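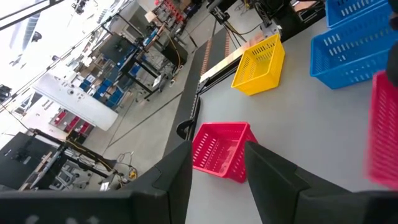
Our sorting room is getting robot arms. What happens to the people on the line?

Posted by Grekero in Work and Automation

I work in a small packing place that handles kitchen and bath stuff, mostly little plastic baskets and bins that come in mixed colors and have to be sorted before they get boxed. There are 7 of us on the tables. In March our owner told us she's bringing in robot arms for the color sorting, and I have to say I'm pretty excited! I've wanted to see these things up close for years. But my coworkers are split. Two of them think we'll all be gone in a year and one refuses to talk about it. Has anyone been through this at a smaller shop? What did your day look like afterward, and is there anything we should ask for before the arms show up?

Derek Rudd

Yes, been through it, and I still like coming in, so take heart. I was a hand sorter at Gromard when we got ours. We were doing baskets too (also trays, and a soap dish I never want to see again) and the first few weeks were slow. Slow slow. A good sorter on our line could do 300 pieces an hour without thinking, and the arms on their first week did 138. People laughed. Then they quit laughing and got interested, and that was the fun part for me.

What changed most is where your attention goes. Before, my hands were busy and my head was free. Now it's the other way around. I watch for pieces that land on their side or get nested together, I decide what counts as a bad grip, and I set the baskets out so there's a mix of angles and colors for the arms to deal with.
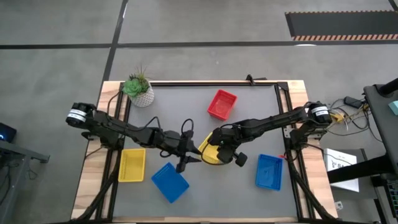

I also got to learn how the grippers get checked and when to call a stop, and I'd never have had a shot at that on the old line. My wrists quit hurting too, after eleven years of the same twist and drop.

Now the less shiny side. We went from three people at a table to one, and the other two moved to packing and returns. No one was let go, but one guy hated packing and left by summer. It's also lonelier. You used to talk across the table all day. Ask your owner to put two stations close together so people can still chat, we had to beg for that and it made a huge difference.

Things I'd ask for up front:
Paid training time, during the shift.
A stop button every person on the floor is allowed to hit, no questions after.
In writing, what happens to pay if your job title changes.
A say in the table height. Ours was set for somebody very tall.

Have fun with it! The first time it clears a whole table by itself you will cheer, I promise.

Grerkidell

what he said about pay. get it in writing. my sister's place changed everyone to "attendant" and it took months to sort out the rate

Amissah

I run the schedule at a shop a bit bigger than yours, so a view from that side. We sort 200 crates on a normal shift and the arms take the boring middle of it. The odd shapes and damaged pieces still come to people. Get your two worried coworkers in the room on day one and let them be the ones who show the setup crew how the work is done. Ours caught a color mix-up under the evening lights that would have cost us a week.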